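Re: [clandham-robotics] Garden cell, wrapping the box, grip question
From: Saranya Menon
To: clandham-robotics list

Replying inline. I've trimmed the parts of Gaétan's message that were only about the room booking.

Gaétan Bouchard wrote:
> I read the task sheet for the September round again. It says the box
> has to be held by both arms at some point, but it doesn't say for how
> long. Also, are we still gripping edge to edge? I thought we moved to
> flat faces after the corner got crushed.

Still edge to edge. The flat faces are too wide for the jaws at the opening we set. With a finger on each edge the load goes through the fold, and the paper takes that better than pressure in the middle of a panel. The face does pick up a crease. I don't think the judges will mark it down, but Xuelian is asking. 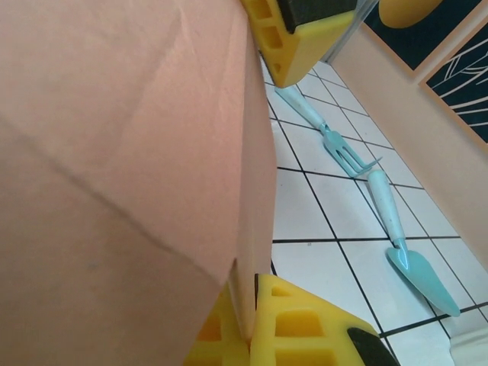 Wrist view, yellow fingers on the box edges. Fork and trowel on the floor behind.

One problem with this grip is that the box blocks the left half of the wrist view. Anything that depends on seeing the floor on that side has to come from the fixed camera or from the other arm.

> Second thing. Manaia says the arms can't both reach the middle
> without the elbows hitting the side walls. Is that true or is it
> the old rail spacing?

Old spacing. With the mounting plates where they are now, both grippers get to the center with the elbows out to the sides. Clearance at the right wall is the smaller of the two, so please keep the joint 2 limit that I-seul put in the config file. Don't override it from the command line. 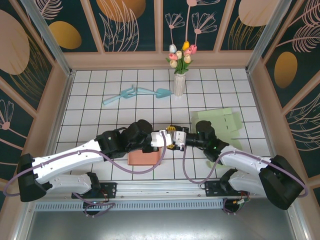 Fixed camera, both grippers at center. Green paper at right, vase at the back.

Please leave the vase where it is. I-seul uses it as the reference for the camera check, and moving it means doing the check again. The cable loops are long enough for this pose. I haven't tried a full wrist turn with them.

> Last: do the tools count as obstacles or as items?

Items. Part B asks for them to be picked up after the box task. The handles are round and the pads can slip on them if the approach is off axis. My suggestion is to line up with the handle before closing, and to stay away from the tines. 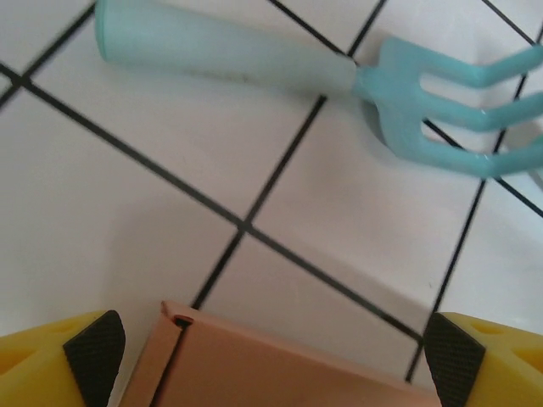 Clandham Student Robotics Club / Two-Arm Manipulation Team

For Part B, the grid of grout lines is good enough to judge approach angle by eye when you're driving by hand. It is no use to the detector, which sometimes takes a dark line for the edge of a handle. Xuelian has a mask that removes most of those. We ran 27 trials with it and had 4 bad detections, all of them near the neck of the rake. I'll put the log in the team folder tonight.

Open items:
- Gaétan: ask about hold time
- Manaia: measure right elbow clearance again
- Xuelian: crease rule, mask update

Saranya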